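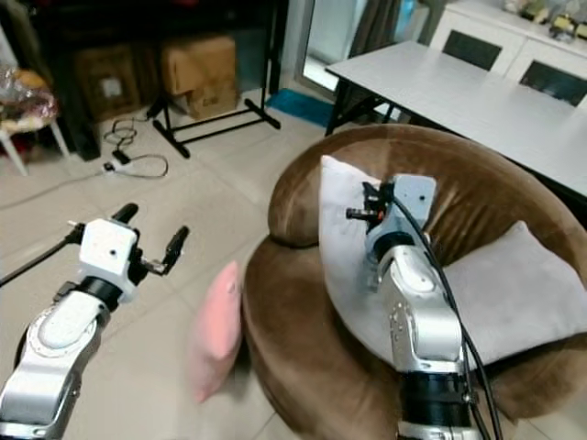 Brown armchair with white and light gray pillows; pink cushion on the floor.

Danda Cushions, data card

Contents: 134 episodes of seat cushion arrangement in a furnished room. Maintainer: Iresha Munshi. Released 14 July 2023.

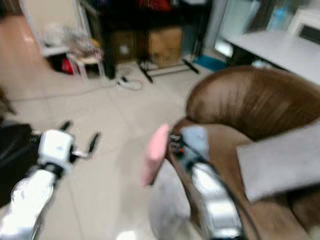 Labels cover cushion color and support surface — seat, floor or none. Color alone identifies a cushion, so the gray one propped against the right side of the armchair is stored as "gray" with support "seat". Cushion size is not recorded. Episodes under 19 seconds were dropped.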